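The Smallest Room, at Length

When the town of Pornmont decided to replace the public restroom beside its bus depot, it set aside what it considered a generous sum and a single summer. That was 2 mayors ago. The restroom opened on a Friday in September, at ten in the morning, and I rode the bus over from Garov to see it, partly out of civic interest and partly, I admit, for the usual reason.

I have been a student of public toilets ever since I turned 40 and my bladder took over the planning of my trips. I know which libraries ask for a card and which only ask for a look of desperation. I know the department store where the ladies' lounge still has a couch, and the coffee chain whose door code has been 3369 since before the pandemic. Friends collect wine labels. I have a map.

What the map shows is a country that would prefer you had gone before you left the house. Garov had 51 public restrooms when my parents moved there, according to an old parks pamphlet I keep in a drawer. Most are now storage for traffic cones. One is a very good taco place, and its restroom is for customers only.

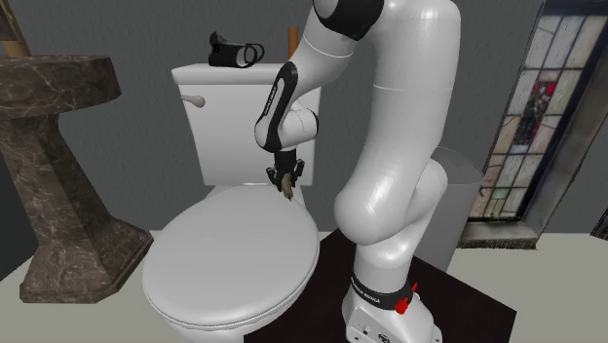
Towns stop building restrooms for reasons that sound sensible one at a time. Pipes freeze. Somebody has to mop. A bench can be ignored for a decade and still be a bench, but a toilet neglected for a weekend becomes a letter to the editor. So the job is left to businesses, which never asked for it, and to the home bathroom, where a white toilet with the lid closed is such an ordinary sight that we forget what a luxury it is to be ten steps from one. Delivery drivers don't forget. Neither do the parents of three-year-olds.

Pornmont's answer came from a firm called Prongate, which makes a freestanding unit known as the Alva. It is the color of weak tea and looks like a bank vault that has made peace with itself. The door slides open with a sigh. A recorded voice welcomes you and then tells you how long you have, in the tone of a hostess who has another party coming at eight.

I found it clean, bright and a little bossy. The soap arrived before I wanted it and the water after. The paper came in single squares, dealt out like cards by someone who suspected me of cheating. Still, it was free, and it was open, and on the way out I met a line of people wearing the expression I know best in the world, which is hope under pressure.

The argument over the thing goes on. A petition with 769 signatures wants it moved away from the flower beds, and a rival petition wants two more just like it. I signed the second one on the hood of a stranger's car. Then I bought a large iced tea for the ride home, which was reckless, and spent the last half hour of the trip thinking warmly of Pornmont.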